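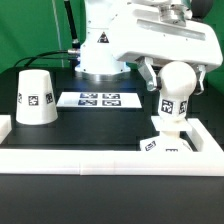

A white robot arm in front of a green backdrop.

Why Does Mini Golf Have Rules?

Mini golf is a small version of golf. You don't need a big field, a cart or a bag full of clubs. You need one club, called a putter, and one ball. The goal is to get the ball into the cup using as few hits as you can. Each hit is called a stroke.

What is par?

Par is the number of strokes a good player should need on a hole. On most mini golf holes, par is 2. If you take three strokes on a par 2 hole, you are one over par. If you take only one stroke, you made a hole in one.

Who goes first?

At the Nornitz course, the youngest player goes first on the first hole. After that, the player with the lowest score on the last hole goes first. Other courses let you choose. Everybody puts a ball on the mat at the start of the hole, one player at a time. Wait until the player before you has finished and picked up the ball.

What if the ball goes off the course?

Sometimes a ball hops over the edge and rolls into the grass. Pick it up and put it back at the spot where it went out. Add one stroke to your score. If the ball stops right against the wall, you may move it away by the length of your putter head. This does not cost a stroke.

Is there a limit?

Yes. Most courses set a limit so that the line keeps moving. At Drastton the limit is six strokes. If your ball is still not in the cup, write down seven and go on to the next hole.

Why is the carpet green?

Real golf greens are made of very short grass. Mini golf uses carpet that looks a little like it. Carpet does not need to be mowed, and a ball rolls on it nearly the same way in January as it does in summer. A small course can have 200 or more people walking on it in one day, which would wear out real grass fast.

How should I hold the putter?

Put both hands on the grip, one below the other. Stand sideways to the hole with your feet apart. Swing the putter gently, like the pendulum on a clock. Never lift it higher than your knees. Other people may be standing behind you.

Words to know

Putter: the club used for rolling the ball.
Cup: the hole the ball drops into.
Bank shot: a shot that bounces off a wall.
Scorecard: the paper where you write your strokes.

Updated 2026-04-01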